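Riveck handheld gripper kit, worth it at 149?

Forum: End effectors and grippers
Thread started June 26, 2026

sisar_bench
Has anyone run the Riveck handheld kit for longer than a demo? Vostetti lists it at 149 without the camera. I want it for recording laundry tasks, mainly loading and unloading a top loader. Main worry is pad wear and whether the markers stay put.

torque_ledger
Bought ours in March. 400 recordings on one set of pads, grooves still sharp. The markers are stickers and one lifted at a corner. I reprinted it on thicker stock and had no further trouble.

Masilela
Disagree on the pads. Ours went shiny after 11 sessions with damp cotton and started dropping sleeves. Soft pads grip well when new, but I wouldn't call them hard-wearing. The spares are overpriced too.

torque_ledger
Were you closing fully on every grasp? If the tips rub with nothing between them they polish each other. Set the stop screw so they just meet.

Masilela
Stop screw was set as per the manual. I still think the older pad compound was better.

kelp_and_solder
Pads aside, the fisheye view is the reason to buy it. You keep both fingers and the whole mouth of the drum in view while reaching down. A normal lens loses one or the other. Weight is fine for 30 minutes, then the wrist complains.

sisar_bench
Useful, thanks. A still from the top loader setup, with a shirt or similar in the drum:
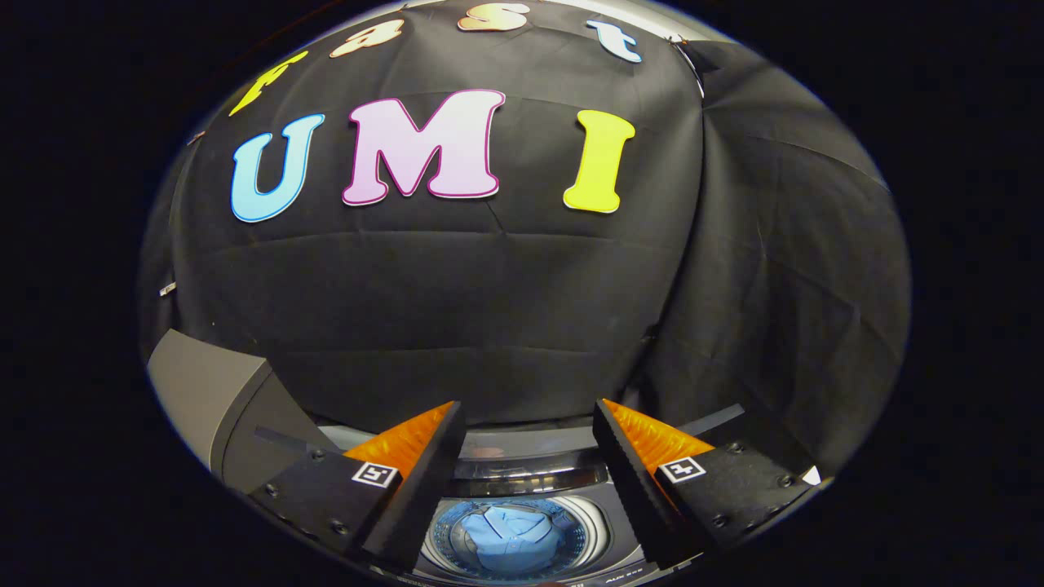 Do the spare pads come with screws?

Vostetti sells them as a pair with new screws in the bag, but you need your own hex key.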